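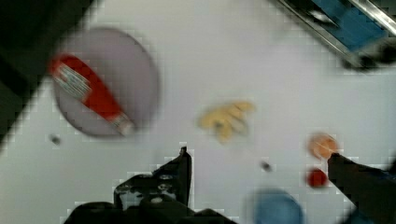

Amalent College, Ukville Campus
Play Environments 1
Handout for Week 5: Setting Out a Pretend Kitchen Table
Thu 26 March, Begović Room

Welcome back, everybody, and thank you for the lovely reading journals, which I am getting through slowly with a pot of tea beside me. This week we leave the sandpit behind and move indoors to the home corner, and in particular to the table, which is the part of the home corner that gets the least thought and (in my experience, anyway) the most use. Please bring this handout to the practical as well as the lecture, as there are things to write on it.

What we mean by a table setting

In this course a "setting" is whatever the educator puts out before the children arrive. It might be a plate and a piece of fruit, or it might be half a kitchen. The children will change it within minutes, and so they should! Our job is the starting point. A good starting point gives a child something to recognise from home and something to do with it, and it leaves a bit of bare table for whatever comes next.

Think of a round plate, a red sauce bottle, a little bunch of yellow bananas and a couple of small round fruits. There's already quite a lot going on there. A three-year-old will generally go for the bottle, and you will hear the squirting noise before you see the squirting. An older child may start moving fruit onto the plate and telling you what it costs. The plate is doing quiet work for both of them, as it says "something goes here" without an adult having to say so.

Lying the bottle down across the plate is a small trick I picked up during a placement years ago. Stood upright at the back of a table, a bottle looks put away. Laid on its side on a plate it looks as if somebody has just stepped out of the kitchen for a moment, and children walk straight into that gap. Try it both ways in your own room and write down what you notice.

Colour and the plain top

You'll remember the slides from Week 2 on patterned mats. A white tabletop is a forgiving thing. Red, yellow and blue pieces all show up well on it, and so does anything that needs wiping off, so keep a damp cloth handy. If your centre has the wood-grain tables, a plain cloth does the same job, though do tuck the corners under or they'll be pulled.

Spread the strong colours out a little. When the red things all sit together they tend to be treated as one heap, and the heap goes into a bag and off to the other side of the room. A red bottle at one side and a small red piece of fruit at the other gives you two places to start, which matters a great deal when two children arrive at once and both of them are tired.

Food that looks like food

There was a good question last week about how realistic the pretend food needs to be. My answer is that it should be near enough for a child to name it, and after that it really doesn't matter. If a small orange-coloured fruit is a peach on Monday and an apricot or even an egg later in the week, that is the play working as it should. Please don't correct it. You can always say "ooh, what have you got there?" and wait.

On buying: the Viretti catalogue is on the side bench and you are welcome to flick through it, but have a look at what's in your centre's cupboards first. I have seen a service spend nearly $1,000 on play food when there were two tubs of it under the stairs. The budget exercise at the end will make you think about this.

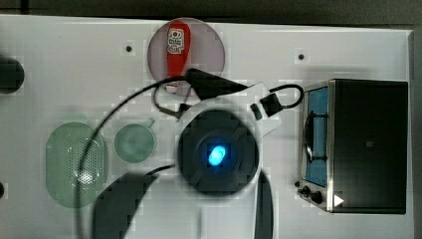 PART 2: THE BIGGER PIECES

Once you add a green colander and a toaster oven to the plate and the bottle, the table changes its nature. We've gone from eating to cooking. Children who drifted past the fruit will often stop for an oven, and the talk gets longer too, as cooking has a before and an after and somebody has to be told to wait.

Large pieces take up room, so give them the outside of the table and keep the middle for the action. The plate can sit further back where it can be reached from either side. Stand where a child would stand (better still, kneel down, if your knees are kinder than mine) and check that the oven isn't hiding everything behind it.

The colander deserves a word of its own. It's a bowl and a strainer, and by morning tea it will be a hat. It is also one of the best pieces we have for carrying, and toddlers do love to carry. Put it out empty the first time and see what ends up in it. I have known children spend a whole session washing the same bananas with no water at all.

Real appliances and toy appliances

Some centres put out retired household appliances, and these can be wonderful, with a door that has a proper weight to it. Before any real appliance goes into a children's room it must be checked and made safe by a qualified person, under your service's own policy. Anything that still plugs in stays with the adults. Look over doors and hinges for places that could pinch a finger, and do it again each term.

For the practical

Work in pairs. You have 30 minutes from start to finish, including packing up.

Choose a plate, a bottle, some fruit and one larger piece from the shelves. Set your table. Sketch it on the back of this sheet, simply, with arrows to show where you think the first child will go. Then swap tables with another pair and play. Yes, properly play. After that, sketch the table again as you find it and compare the two.

Budget exercise (for November's folio, but start now)

Your imaginary centre has $4,000 for all indoor equipment for the year. The home corner may have $115 of it. Write a page on what you would buy, what you would ask families to bring from home, and what you would leave off the table altogether. I'm much more interested in your reasons than in your sums, but do please check the sums.

Before next week

Read Chapter 6 and the short piece on mealtime talk. If you're on placement, watch one table for ten minutes and jot down the first thing each child touches. Use no names in your notes, just ages.

Shelves in the Begović Room are labelled now, so fruit goes back in the fruit tub. Colanders stack on the bottom.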